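餐桌应当列入居家整理的首要事项

来源：Hillinbridge居家生活研究中心 观点专栏
2026年2月28日 星期六

近年来，面向家庭的整理服务与整理课程发展较快。社区学堂开设收纳班，物业公司把入户整理列入增值服务，出版物与线上教程的数量亦逐年增加。与此相应，公众对整理的理解也逐渐固定下来：先衣柜，后厨房，再书架，最后是储物间。多数课程的大纲依此编排，多数服务的报价亦按柜体的数量和延米计算。

本文认为，上述次序值得商榷。就普通家庭的日常运转而言，最应当先行处理、也最应当写入服务规范的，是餐桌。以下分述理由，并就执行办法提出若干建议，供同行与有关服务单位参考。

一、餐桌的实际用途与规划用途不符

在住宅设计和家具销售的语言中，餐桌是用餐的地方。在实际生活中，一张餐桌每天用于用餐的时间相当有限，其余时间里，它是全屋高度最合适、位置最居中、又没有柜门的一块平面。进门的人把手里的东西放在上面，出门的人从上面取走东西。快递在桌上拆，作业在桌上写，药在桌上吃，水果在桌上削。老年人家庭尤其如此，因为弯腰和登高都不方便，凡是经常要用的东西，自然集中到坐下来伸手可及的高度。

换言之，餐桌承担着中转的职能，而家中并没有为这一职能作出任何安排。衣柜有挂杆和隔板，厨房有抽屉和吊柜，书架有层板，唯独餐桌只有一个面。物品到了桌上，没有归属，也没有期限。

本中心于去年四月在Flosbridge片区开展了一次入户走访，共登记762户。访员在征得住户同意后，记录了餐桌上的物品种类及其停留情况，并请住户自行说明每件物品为何在此。住户给出的答复中，最常见的一句是“先放一下”。追问“放到什么时候”，多数住户答不上来。其中73户的餐桌已经不再用于吃饭，家人改在茶几、厨房台面或者床边用餐，而这些住户在走访之初均表示家里“有餐桌”。

这一情况在任何柜体整理中都不会暴露出来。一家人可以拥有叠放整齐的衣柜，同时没有一处可以坐下来吃饭的地方。

二、桌面杂陈涉及的首先是卫生与安全

关于整理的公共讨论，长期偏重观感。杂志上的样板间、课程里的前后对比照片，都在说明整齐的房间较为悦目。本文无意否定这一点，但认为观感不足以成为服务规范的依据。餐桌之所以应当优先，理由在于它同时接触食物、药品、垃圾和个人卫生用品，四者相遇的机会高于家中其他任何一处。

先说食物与个人卫生用品。牙刷、梳子、指甲钳一类的物件，本应停留在盥洗处，却常常随着收拾行李、更换新品、分发赠品等事务来到桌上。筷子、勺子则因为洗净后待收，或者饭后未及收走，也留在桌上。两类物品并排放置，住户本人通常不以为意，理由是“都是自己家的”。这一理由在独居家庭尚可接受，在多代同住、有幼儿或有病人的家庭则难以成立。

再说药品。片剂的铝塑板体积小、重量轻，从药盒里取出后很少有人放回去。它在桌上先是和水杯放在一起，随后和账单、说明书、购物小票混在一起，最后夹在废纸当中。走访中有住户把尚有药片的铝塑板连同废纸一并丢弃，隔日再去垃圾袋中翻找；也有住户把已经吃完的空板长期留在桌上，以致弄不清当天是否服过药。前者是损失，后者则可能造成重复服用或者漏服。服务人员在清理桌面时，如果没有明确的规程，很容易把这两种错误都再犯一遍。

至于垃圾，问题在于它在桌上并不显得是垃圾。喝完的饮料瓶、揉过的纸、拆开的包装，在垃圾桶里一望便知，在桌上却和有用的东西处于同等地位。住户的目光每天从上面经过多次，久而久之便视若无睹。Flosbridge的一位住户（应其要求不具姓名）在访谈中说，桌角那只纸盒她已经看了很久，一直以为是家人的，家人也一直以为是她的。

三、现行整理方法为何绕开餐桌

现行方法绕开餐桌，原因并不复杂。

其一，餐桌难以展示成果。衣柜整理完毕，可以保持相当一段时间，拍照留存也好，供客户验收也好，都较为便利。餐桌上午清空，下午便有新的物品到来。以验收为导向的服务自然倾向于选择前者。Rilturov公司旗下的入户整理套餐即为一例，其服务单列有衣物、厨房、书籍、玩具各项，“桌面”一项仅作为赠送内容，注明“顺手清理”，既无规程，亦无工时。本中心对该公司的整体服务并无异议，仅就这一安排提出意见：凡写作“顺手”的工作，实际上等于没有人负责。

其二，餐桌上的物品分属多人、多室、多种用途，无法用单一的分类法处理。衣服可以按季节分，书可以按大小分，餐桌上的东西却彼此没有共同点，除了都在桌上。习惯于先分类后收纳的方法，到了这里便无从下手。

其三，从业者的培训中缺少相关内容。本中心查阅了若干培训教材，涉及叠衣手法的篇幅甚多，涉及如何询问一件物品的去处、如何处置来历不明的药品、如何在不惊动住户的情况下分开食具与洗漱用具，几乎没有。

四、建议采用的桌面规程

本中心在Buthelezi社区服务站试行过一套桌面规程，对象以六十五岁以上住户为主，每户连续跟进28天。规程由服务站工作人员与住户共同执行，试行中几经删改，目前保留的要点如下。

首先清出废弃物，且只清出无争议的废弃物。空瓶、揉皱的废纸、已经破损的包装，由住户逐一点头后移走。纸张在丢弃前必须展开查看，一则确认是否为票据、处方或者说明书，二则确认其中是否裹有其他东西。工作人员起初认为展开纸团过于琐碎，试行一周后主动要求保留这一条。

其次单独处理药品。药品不与任何其他物品同时经手。铝塑板、药瓶、药盒一律先集中放在一只浅盘中，由住户或其家属辨认，工作人员不作判断，不代为丢弃，不代为归并。辨认完毕后，由住户指定固定位置，该位置不得在餐桌上，但应当在住户坐着或站着时可以取到的高度。

再次送还有明确归属的物品。洗漱用品回到盥洗处，食具回到厨房，保鲜膜一类的厨房耗材回到操作台附近的抽屉。送还的次序以房间为单位，一次只去一个房间，避免在屋内往返。对行动不便的住户，可由工作人员送还，住户坐在桌旁说明去处；住户愿意自己动手的，工作人员不应代劳。

最后确定留驻桌面的物品。本规程允许桌上留有物品。纸巾应当留下，因为吃饭要用；常吃的零食如果住户坚持，也可以留下。每户留驻物品以7件为上限，由住户自己开列清单，贴在柜门内侧。超过上限时，先取走一件，再放上一件。

试行期间，对规程的主要意见来自两个方面。一些家属认为上限过宽，希望桌面完全清空；一些住户认为上限过严，觉得受到管束。本中心的看法是，完全清空的桌面在有人居住的房屋中无法维持，以此为标准，只会让住户在次日便认为自己已经失败，进而放弃。上限的具体数字可以商量，各服务站应当依住户情况自行调整，但有无上限一事不宜含糊。

五、关于工具与体力

整理类教材大多假定执行者能够自如弯腰、下蹲、伸手和登高。这一假定不符合相当一部分家庭的情况。桌面规程若要推行，必须把体力条件写在前面。

圆桌的情形可以说明问题。圆桌在老年人家庭中较为常见，没有尖角，便于多人围坐。但圆桌没有角落，物品不易靠边，往往沿着桌沿铺成一圈，桌子中央则成为人坐着时手臂难以到达的位置，放进去的东西便停留得最久。垃圾袋挂在何处也是问题：放在地上要弯腰，放在椅子上则占去座位。有条件的住户使用长柄夹取器，把轻的物品从远处取来，或者把塑料袋提到桌沿，可以省去起身和俯身。本中心主张，凡为行动不便者提供桌面整理服务的单位，应当把此类夹取工具列入随身物品，并教会住户使用。

椅子也应当一并考虑。餐椅椅背上搭着外套，是家庭中极为普遍的情形，住户多半打算再穿一次，所以不愿挂回衣柜。如果每张椅子都搭有衣物，吃饭时便要先搬衣服，搬到哪里去，通常又是桌上。因此桌面规程应当包含餐椅，建议至少保证与同住人数相等的椅子处于可以坐下的状态。其余椅子是否搭衣，可由住户自便。

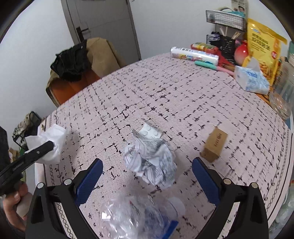
闻绍棠
Hillinbridge居家生活研究中心 居住服务标准组 组长

浅粉色桌布上的这些物件，没有一件稀奇，几乎每户人家都有。皱缩的透明塑料瓶、印着字的纸团、纸团上搁着的一板药、小纸盒、筷子与牙刷、保鲜膜、纸巾，若单独看，每一样都知道该放在哪里。困难产生于它们同处一桌。依前述规程，塑料瓶可以先行移走；那板药应当先于纸团拿起，放入浅盘，待人辨认；纸团随后展开；筷子与牙刷分开，各归其处；纸巾留下。夹取器夹着的白色塑料袋悬在桌沿以外，若用来承接废弃物，高度是合适的。椅背上的衣物则留到最后商量。

有同行对此提出疑问，认为如此细致的次序对一张小小的桌子而言过于繁琐，住户记不住，工作人员也嫌麻烦。本文认为，次序的意义主要体现在药与纸的关系上。如果先收纸，药便随纸而去；如果先收药，纸才可以放心处理。仅此一条，就足以说明次序不能省略。其余各步的先后，确有可以放宽的余地，例如先送还食具还是先送还洗漱用具，并无实质差别，服务单位不必强求一致。

六、对服务单位和培训机构的几点要求

基于以上讨论，本文向有关单位提出下列意见。

入户整理的服务单应当设立“餐桌及餐椅”专项，列明工时，不得以赠送或者附带的名义处理。工时可以短，但必须单独计算。按柜体延米报价的单位，应当就桌面另定计价办法，本中心建议按次计价，因为桌面整理的价值在于重复，一次性的彻底清理意义有限。

服务协议中应当写明药品处置的责任。工作人员不得自行丢弃任何药品及其包装，包括看上去已经空了的铝塑板。住户因此多保留几天空板，所费不过一小块地方；工作人员误丢一板有用的药，则需要住户重新就诊、重新配药。两相比较，宁可保守。对于过期药品，应当由住户或其家属确认后，按当地规定的渠道交回，不与生活垃圾混装。

培训机构应当增设桌面实务课，以实际家庭的餐桌为教学对象。目前的教学多在布置好的教室里进行，桌上摆的是教具，学员很快便能收拾停当，到了住户家里却不知如何开口。开口询问是这门工作中最难的部分。“这个还要吗”一句，在许多住户听来带有责备的意味，答案往往是“要”，而且从此对每一件物品都答“要”。试行中较为有效的问法是“这个平时在哪里用”，住户回答地点，物品随即有了去处，是否还要的问题有时也就一并得到了答案。课程应当安排学员反复练习此类问法，并由住户代表参与评议。

社区服务站在安排助餐、送餐时，亦可顺带了解餐桌状况。送餐人员每天进门，最清楚饭菜有没有地方放。Buthelezi社区服务站已在送餐记录表中增加一栏，填写“桌面可否放下餐盘”，只填可或否，不作评价。连续多日填“否”的，转由整理人员上门。这一做法几乎不增加成本，却能及时发现问题，较之每年一度的普遍走访更为适用。需要提醒的是，该栏内容涉及住户家中情形，不应张贴公示，也不应作为评比文明家庭的依据。

七、尚待研究的问题

桌面规程目前仍有几处不足，有必要在此说明。

试行对象以老年住户为主，对有学龄儿童的家庭是否适用，尚无把握。儿童的课本、文具和手工作业对桌面的占用，时段集中，数量变化大，固定上限恐怕难以执行。有意见主张为此类家庭分设用餐时段与学习时段，各定一套清单，本中心将在今年四月以后安排小范围试行。

桌布的问题也有不同看法。铺桌布的住户普遍认为桌布便于保护桌面，也好看；工作人员则反映，图案繁密的桌布上，细小的物件不易看清，尤其是散落的药片。本中心暂不主张撤除桌布，桌布往往是住户自己挑选的，替人撤去并不妥当。较可行的办法是在服药的位置另放一块素色垫子，颜色与药片有明显区别即可。垫子的尺寸和材料，试行站点正在比较，尚无定论。

另有合租家庭，餐桌属于公共部分，桌上物品归属最为复杂，上限由谁议定、超限由谁取走，都需要租户之间另有约定。Hillinbridge一带合租房屋较多，本中心收到过数份来信询问此事，目前只能答复：请先议定每人可留驻的件数，药品一律不放在公共餐桌上。更为完整的办法，将在规程的下一版中列出，征求意见稿届时可在各服务站领取。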